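Subject: Re: [distden-house] Snack corner and the money box

Hello all,

I write as the one who does the shopping for the kitchen on the second floor, so most of the questions came to me.

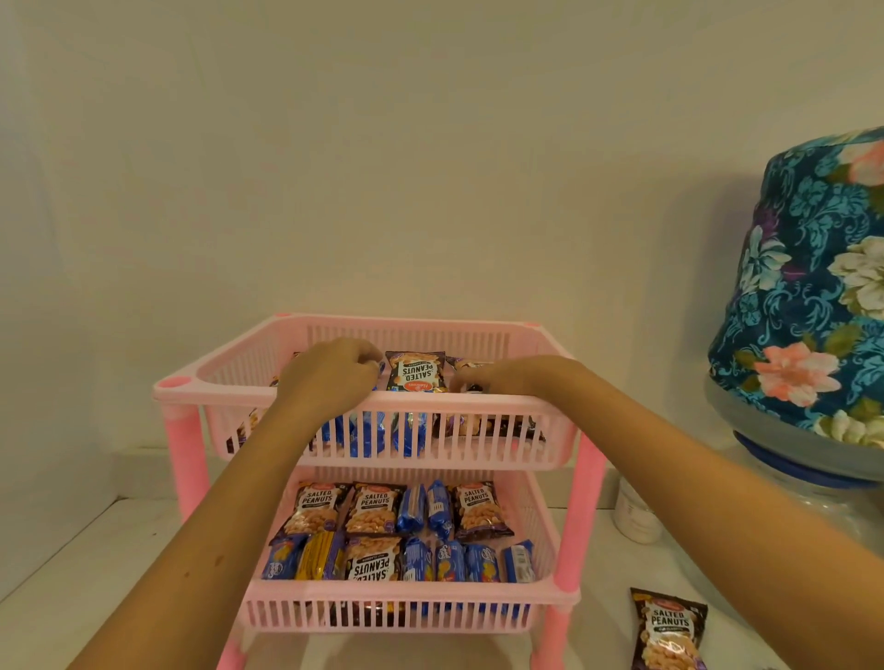 I answer Gordon first and then I add some things of my own, because not everybody was at the meeting on Sunday.

Gordon Tremblay wrote:
> I have no problem with paying for what I eat, but I would like to
> understand the system. Last month I put in money every time and
> there was still a note on the door that we are short. Is it a
> fixed sum per person or do we pay per packet? Also, can we please
> have something that is not sweet? And who decides what is bought?
>
> Gordon

It is per packet, not a fixed sum. We tried the fixed sum in the spring and the people who are in the building only one day in the week found it unfair, and I agree with them. The price list is on the inside of the cupboard door. I know that this is a bad place for it. Ingrid has offered to print a bigger one and I will hang it where it can be read without opening anything.

About the note: we were short by 13 dollars in November. This is not a big sum and I do not think that anybody is taking without paying. My guess is that the prices are too old. The crackers from Gultum went up two times since I wrote the list, and I did not change it. So the mistake is mine and the note was perhaps too strong. I took it down this morning.

For the things that are not sweet: yes, gladly. I can order salted peas and the small rice crackers from Darnar, but they sell only by the carton and one carton is 81 packets. If they stay until they are too old, we lose the money. Please tell me if you would really eat them. Three or four people are enough for me to order.

Who decides? Until now I decide, mostly by looking at what is gone first. If somebody wants to make the choice together with me, I would be happy. Alina Bucur did it with me last year and it was much easier with two.

Some other points:

The money box has now a new lock. Lachlan has the second key. If you need change for a large bill, please ask one of us and do not leave a paper in the box with "I owe". I found four of these and two have no name.

If you pay by phone, please write "snacks" in the message line. Otherwise the money arrives in the same account as the coffee money and I have to sort it in the evening with the bank pages next to me.

Nuts are a question we did not finish. Oana Sima asked that we keep everything with peanuts in a separate closed box, and she is right to ask. I will buy a box this week. Until it is there, I do not buy peanuts. Please do not bring your own and share them in the kitchen either.

The cost for the whole year was 797 dollars, and 300 of this was in the two months when the Radu office was staying on our floor. I send the table to whoever wants to see it; it is not secret, only ugly.

I would like to change the prices on Monday. If you are against it, please write to the list before then and not only to me, so the others can read it too.

With kind regards and thanks to Ingrid for the printing,

Mirela
kitchen, second floor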